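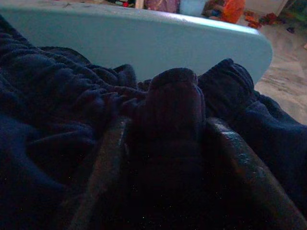 Filed under: Rooms > Colour

I've been meaning to put up the pictures from our back room for ages and April has nearly got away from me, so tonight's the night. It's a short gallery, only 2 pictures, but I do have rather a lot to say about them (no change there, then).

First up is the navy plush, all rumpled up with the pale blue behind it. I'm daft about navy and pale blue together. The fabric is so dark it goes practically black down in the folds, and then you get a faint bluish light along the wrinkles where it bunches up. I bought it as an end of roll from Saithong, the fabric place on the corner in Ullmont, and I was only in there for thread! I'd been looking at greys for weeks and had a whole envelope of samples, and none of them did a thing for me once I got them home. Plush is a nuisance for fluff, mind you. I keep a clothes brush in the drawer and give it a going over on a Friday, and by Saturday you'd never guess.

The second picture is more about the floor, with the light blue tabletop over on the left and the white table further back. We very nearly had the tiles up when we moved in. They're big ones, grey and white marble with wavy brownish veins, and I thought they'd look chilly against everything else, but the brown in them warms things up a lot. The quote for taking them out and putting down boards was £1,176 and I went right off the idea over a cup of tea.
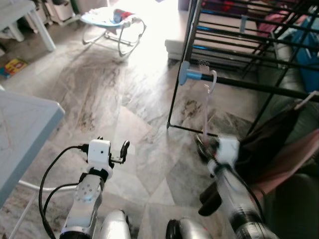 So the money went on the tables instead, and not even half of it. I'd put aside £400 and came in under that, with enough left for a rug I still haven't chosen. The blue one is from Dokent and took 6 weeks to arrive, by which time I'd convinced myself I'd ordered the wrong blue. I hadn't – it's soft and pale and just a bit glossy, and it wipes down with a damp cloth in no time. The white one came with us from the old house and has had almost everything we own piled on it at one point or another.

I do like a room where the furniture is light and the floor does the fancy stuff. It means you can chuck something dark in, like the navy, and the place doesn't go gloomy. Next job is the wall, and I'm stuck between leaving it alone and going for a very pale green. Ideas welcome, as long as they're cheap ones.

Comments (4)

tealandtoast
Leave the wall! The tiles are plenty to look at. Ours in Drisham are similar but much yellower and I'd swap you tomorrow.

mossybank
Is the plush the sort that marks when you sit on it? I had some in bottle green and it showed every handprint.

Author reply
It does a bit, yes. I brush it all one way and then try not to look at it.

greygable
Pale green gets my vote. Get a tester pot first though, mine came out like toothpaste.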